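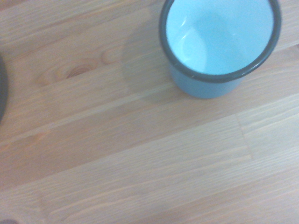
Aldo Orlandini wrote in after the last review to say that he would not touch another wrist camera bracket until somebody had tried taking one off and putting it back on a dozen times, and that the tests people publish stop at the first fitting. He had bought two brackets that way and regretted both.

Home Reviews Arms Cameras Spares Workshop notes
Search this site Enter keyword Go

Review: Jutstead wrist camera bracket and setting-up kit

10 March 2021

I have had the Jutstead kit on our small bench arm since January. The arm picks up cups, mugs and bowls from a wooden table, and the camera at the wrist has to come off whenever the gripper is serviced. With the old Lasten bracket every refit meant doing the whole calibration again, which took most of a morning.

The kit is a split collar, a camera plate, two locating pins, four screws, a hex key and a printed target card. It cost 625 from Kaewsai, delivered. The instructions are one folded sheet and the drawing of the collar is too small to be much use. The text is fine.

Fitting took me 40 minutes the first time. The collar goes on loosely, then the pins, then the plate, and you tighten the collar last. I did it in the wrong order and had to start again. The pins are a snug fit and need pushing in square. Don't tap them.

I have now taken it off and refitted it 19 times. After each refit I ran the card check and then sent the arm to its looking position above the table. For a daily check I use a blue enamel mug with a dark rim. The rim gives a clear curve against pale wood, and I compare where it falls in the view with a saved picture. The inside of the mug is glossy and throws back bright crescents of light, so set the exposure before you start and leave it alone. I let ours adjust itself for the first week and the edge finder kept picking up the highlights.

On 17 of the refits the camera came back close enough to carry on working. The other 2 needed a fresh calibration. One was my fault, as there was grit under the plate. I have no explanation for the other.

Things I would change. The screws are plain steel and the heads are already marked. The cable clip is in the wrong place for our arm and the lead rubbed when the wrist turned fully over, so I moved it to a tie further back. The target card curls. I glued mine to a piece of flat board.

Upkeep is light. Wipe the pins and both faces at each refit, check the collar screws weekly, and look along the cable for wear. Meltton sell spare pins separately. I bought a set and have not needed them.

I would buy it again for an arm that gets stripped down often. If your camera stays put all year, the Lasten is cheaper and holds perfectly well.

Contact us Copyright Workshop notes 2021 Back to top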